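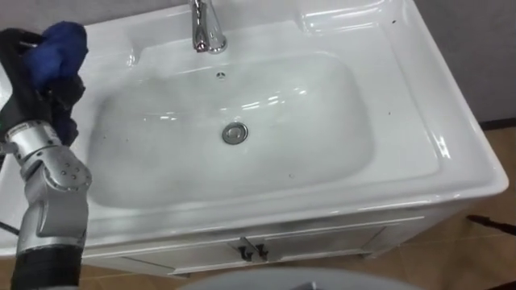
The Sterilby washroom package is priced per site, and most of the price depends on things you can check before you call us. Start with the fixtures. A standard vanity with a drop-in bowl, a single faucet and a domed drain stopper needs no custom work. Dust on the deck and front lip, like the specks on this white ceramic, comes under the basic wipe-down task. Stone tops, vessel bowls and pedestal sinks are quoted separately.

## What the package includes

- Site survey and floor plan markup
- Task setup for one vanity layout
- Operator training, 4 hours, on your premises
- A starter pack of 20 cleaning cloths
- Phone support on weekdays

The robot itself is leased through Dogar or bought outright. We don't add a markup either way, but we do ask to see the lease before we schedule the survey — some terms limit work near running water.

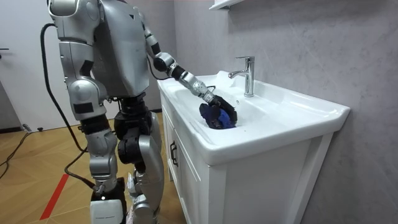

*Basin work with a cloth at a single-lever faucet.*

## Budgeting

Plan on $588 per month for software and support on one unit. Each extra vanity layout is a one-time charge of $400. Identical bathrooms count as one layout, so a hotel floor with matching rooms usually pays for one or two. Cloths, cleaning solution and your own staff time are not in these figures.

Replacement cloths come from Jalmont in packs of 20. Any soft, unhemmed cloth of similar weight will work if you already have a supplier.

## Space and floor

Measure the clear floor beside the vanity, the door swing and any shelf over the faucet, and send us all of it. Cables need a route that stays clear of the doorway. Floor tape is fine for marking a standing position and can go straight onto wood or tile. 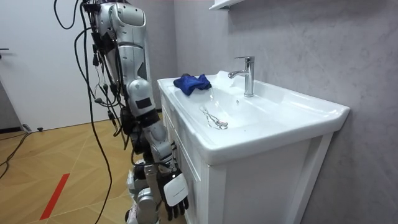 Small items left at the sink are the other thing to plan for. Jewelry, razors, contact lens cases and the like should be picked up by staff before a run. If you want the robot to handle them, ask for the Sudance add-on. It is quoted after the survey, and we will need a list of the items you expect.

## Ordering

Send your measurements and one photo of each bathroom with the quote form. Surveys are booking into June. A deposit holds the date and is credited to your first invoice — it can be moved once at no charge.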